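How we look after the hand-held grippers

Reading time: 2 minutes

Some members asked how the Cheon grippers are kept in order between sessions, so I write a few lines about it. The set came to our Wandanmont workroom in August, and until now we have logged 2516 recordings with it. Most faults are small ones, and they begin at the opening in the grey housing.
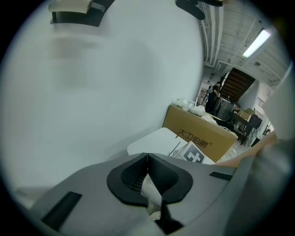 Dust from cardboard is our main enemy. I brush the black slots in the housing first, then I go around the opening with a dry cloth. After every 300 recordings I also check the clamp and the bracket on the side - they can move a little, and then the view from the camera is not the same as before.

For work with large parts, like a toilet seat lid, the marker cubes matter more. One sits at the base of the gripper, the other is strapped on the back of the white glove. Before the start I press each cube with a thumb. If it turns, the strap or the mount must be done again.

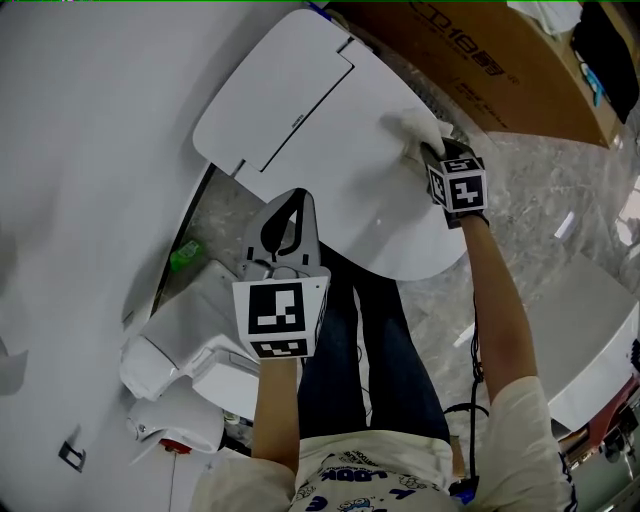
The soft finger

The terry-cloth cover on the finger wears out sooner than the rest. I pull it gently at the tip, and if it slides, I change it.

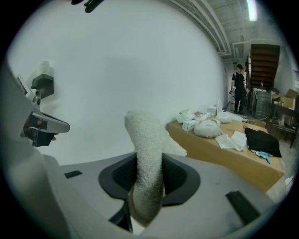 A new cover needs a short test before it goes in the log. Please write the number of the gripper on the Tirnus sheet, also when you have found nothing wrong. Spare covers are with Turska, in the second drawer.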